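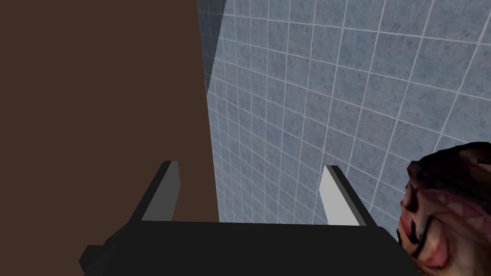 4.2 Consent notices and take-up

Figure 3. Simulated room: brown surface, tiled wall.

We looked at 728 privacy notices from smaller platforms, Domach and Pavwood among them. Only 166 named the regulator a user could complain to. Rest vague or silent. Length no help: notices over 3000 words did no better than short ones. Clostevex rewrote its notice in January, after our first pull, so we kept the old text and flagged it. Khondokar dropped, no public policy found. Two coders read every notice, disagreed on 20, settled by a third reader. Tax disclosures were coded seperately (see 4.3). Fines not covered here, data too thin for most member states.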